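Lanside Studio – Shared Workroom Meeting, Minutes
Thursday, October 13, 2022 | Minutes by Aarti Rajput
2 min read

Present: Rozália Vrabec (chair), Aarti Rajput, the Yimer team, two people from Grument.

1. Desks. The new layout has been in place since July and people love it! Rozália read out some of the comments from the survey, and the best ones were all about having room to spread out. Grument would like to keep the desks by the wall for another term, and everyone was happy with that. Yimer asked for one more high-backed mesh chair if the budget stretches to it. Aarti will get a price from Rernlow, with a limit of $100.

2. Plants and flowers. Big thanks to whoever has been bringing things in – the wall side feels so much friendlier now. Rozália wants to see more of it and offered cuttings from home (she has far too many, her words). Agreed that any bottle or jar is fine as a vase, and that watering goes on the Friday list. 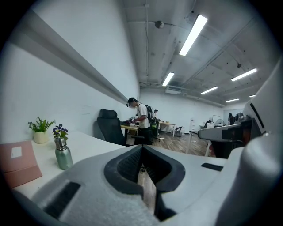 Flowers in the sage-green bottle, with the potted plant next to them.

3. Folders and papers. Please put a name on the label of every folder, even the ones that only stay on the desk for a day. Aarti found 5 without names last week and is holding on to them. Yimer suggested a color for each team, which went down really well – colors to be picked by email.

4. The long wall. Lots of excitement about finally using it! Ideas included a project timeline and a display of sketches. It needs a good wipe first to get the old marks off. Cleaning starts at 9 on the next open morning, and Grument will bring sponges.

5. Any other business. Bags can go under the desks during work hours. The door code stays the same.

Actions: Aarti – chair price, folder emails. Rozália – cuttings. Grument – sponges.

5 comments | 9 shares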